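나무 식탁 상판 관리 얘기를 이어서 써봅니다. 작년에 중고로 들인 Tanabe 식탁이고, 오일 마감입니다. 바니시나 우레탄으로 코팅된 식탁에는 해당 없는 내용이 많습니다.

1/
마감부터 확인하세요. 안 보이는 뒷면에 물을 한 방울 떨어뜨리고 7분 기다립니다. 색이 진해지면 오일이 마른 상태입니다. 방울이 그대로 서 있으면 아직 손댈 필요가 없습니다.

2/
저는 400방 사포만 씁니다. 결 방향으로만, 힘은 거의 안 줍니다. 120방으로 시작하라는 글을 보고 따라 했다가 가로로 긁힌 자국이 남았고 그걸 없애는 데 주말을 다 썼습니다. 컵 자국 정도면 400방으로 충분했습니다.

3/
가루는 마른 천으로 먼저 털고, 꼭 짠 천으로 한 번 더 닦습니다. 그러고 나면 결이 조금 일어납니다. 다 마른 뒤에 같은 사포로 한 번만 더 지나가면 됩니다.
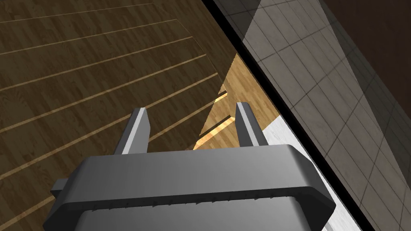
Châu Âu 님 답글: 저는 물걸레 단계를 빼고 바로 오일을 발랐는데, 며칠 지나서 물 닿은 자리만 까슬해졌어요. 결을 미리 일으켜 두는 게 맞는 것 같습니다. 오일은 뭐 쓰세요?

4/
오일은 Cimura 무색입니다. 전에는 Andier 걸 썼는데 노란 기가 돌아서 바꿨습니다. 색을 따뜻하게 하고 싶은 분은 그쪽이 나을 수도 있습니다. 취향 문제입니다.

5/
바르는 양은 적을수록 좋습니다. 천에 묻혀서 얇게 펴고 20분 뒤에 마른 천으로 남은 걸 전부 닦아냅니다. 이때 덜 닦으면 끈적한 막이 생깁니다. 저는 첫해에 이걸로 실패해서 팔꿈치가 계속 붙었습니다.

6/
이걸 3회 반복합니다. 사이에 하루씩 둡니다. 마구리 쪽은 오일을 훨씬 많이 먹어서 한 번 더 발라야 색이 맞습니다. 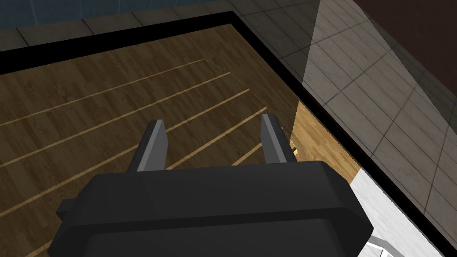

나무 상판과 회색 그리퍼. 렌더링 이미지.

7/
오일 닦은 천은 뭉쳐서 버리면 안 됩니다. 열이 쌓여서 불이 날 수 있습니다. 물에 푹 적셔서 펼쳐 말린 다음 버리세요. 제품 설명서에도 있는 내용인데 글씨가 작아서 저도 두 번째 통을 살 때 처음 읽었습니다.

8/
평소에는 마른 천으로만 닦고, 김치 국물은 바로 닦습니다. 냄비 받침은 Sisby 코르크를 씁니다. 얇은 펠트 받침은 열이 그대로 내려가서 하얀 자국이 났습니다.

9/
하얀 자국 없애는 방법은 아직 시험 중입니다. 다리미로 되는지 8월에 의자 손볼 때 같이 해보고 올리겠습니다.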